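Opinion > Home Life > Small Spaces

Search this site Enter keywords Go

In Praise of Owning Less Storage

I have a theory that storage makes clutter. I know, I know – you buy the storage because of the clutter. But stay with me for a minute, because I've moved 3 times and I've had plenty of time to test this one on myself.

When I lived in Merthorpe I had one closet and a bookcase, and I could have told you where every single thing I owned was. Scissors? Second shelf, in the mug. Then I moved to the bigger place on Ullwood and went a little crazy (okay, a lot crazy). I bought bins. I bought baskets to go inside the bins! I bought a tall cabinet from Van der Merwe, the furniture place out by the highway, and it had 8 drawers, and within a month all of them were full. Full of what? I couldn't have told you then and I can't tell you now. One of them had nothing but cords in it. I don't think I own anything those cords plug into.

My feeling is that an empty drawer works on you like an empty plate at a buffet. You see the space and you start looking for something to put on it. A closed door is even worse, since you get to shove the stuff in and feel tidy without deciding anything. And deciding is the whole job! Do I want this, yes or no? A cabinet lets you say "later" for years.

So I've become a big fan of storage you can see through. Wire, mesh, open fronts, anything that makes you look at your own mess over breakfast.

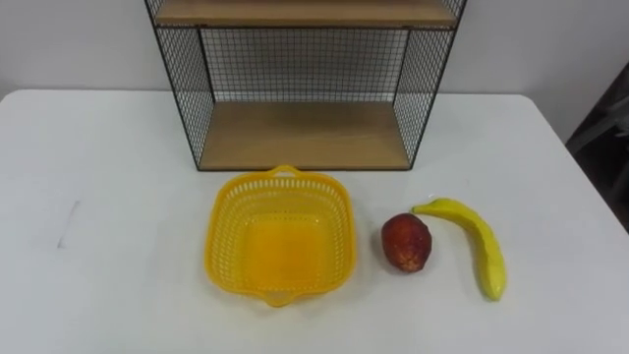
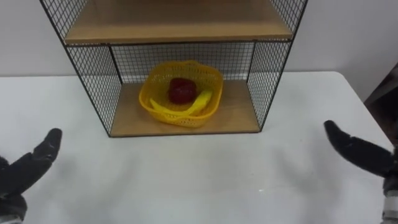
Black wire mesh, and no door to hide behind.

My sister-in-law thinks this is nuts. She says open shelves are just a way of dusting your belongings one at a time, and she's not wrong about the dust. She also says a home should have at least one place where you can throw things when the doorbell rings. Fair enough. I've kept one drawer for that, and I'm trying to be grown up about it.

What I won't budge on is buying the container first. The catalogs have us all trained to do it backward. The one I get from Korasholm runs 50 pages this February and I swear half of it is boxes for things that already come in a box. You pay $20 for a bin so you can hang on to stuff you wouldn't pay a dollar for at a yard sale. Try saying that out loud in the checkout line – I have, and I put the bin back.

I gave the big cabinet away last spring, and for a week there were piles all over the bedroom floor. It was awful. I stepped on a stapler. But I went through the piles, most of it left the house, and the cords went too. I did keep one long gray one, just in case.

14 comments Share 37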